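Aug 3, 2024
By Tibor Erdős

The Griststead club had two arms and one table, and by June everyone knew which of the members could be trusted with them. Duvar could. Jekine could if Duvar was there. Venter was fifteen and had been told to watch.

She had watched for nine evenings. She knew the list taped inside the cupboard door, and that the competition task was a power strip, four switches, pressed in whatever order the judge called out. One arm had to keep the strip still while the other did the pressing. Griststead had finished last the year before with a different task and a different table, and Mr Sandoval still had the score sheet in his desk.

"Left arm down," said Duvar. "Slowly."

Jekine typed. The left arm went down. 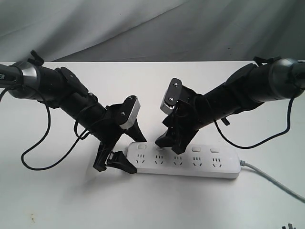 "You're too close together," Venter said.

Neither of them looked round. Duvar was reading numbers off the laptop and writing them in the log, which had reached 488 attempts. He wrote the way he did everything, in capitals, pressing hard.

"They'll touch," she said. "If he calls the first switch after the second, the right one has to go across, and the left one's already there."

"It's been fine so far," said Jekine.

"He's never called it in that order."

Duvar put the pen down. He was seventeen and had written most of the code, and he didn't like being told things about it. But he scrolled back through the log, a long way back, and Venter could see him looking for the order she meant and not finding it.

"Tiburcio," he called. Mr Sandoval let them use his first name after six o'clock. "Has it ever been first after second?"

Mr Sandoval came over with his tea. He read the page, turned it, read the one before.

"Not that I can see," he said. "Whose idea was it?"

Duvar pointed with the pen. Mr Sandoval pulled out the spare chair – the one with the split seat – and pushed it up to the table, and Venter sat on it. 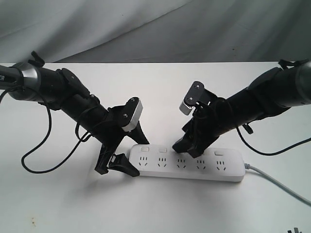 Page last changed: Aug 3, 2024She asked for the left arm to hold the strip from further out, at the very end. Jekine said it would slip. Duvar said it might, and changed the value anyway, and then changed it again when Venter said it wasn't enough.

They ran it until the bus. Some of the runs were bad. On one of them the strip swung right round and Jekine had to hit the stop button, and she said "slipped" in a flat voice and reset it by hand. Duvar wrote every one of them down.

By the day of the competition the log stood at 1,085. Venter had written the last part of it herself, in small letters, and Duvar had complained that he couldn't read them.

The judge was a tall man with a cold. He called third, fourth, second. Then he stopped to blow his nose, and Venter looked at the floor.

"First," he said.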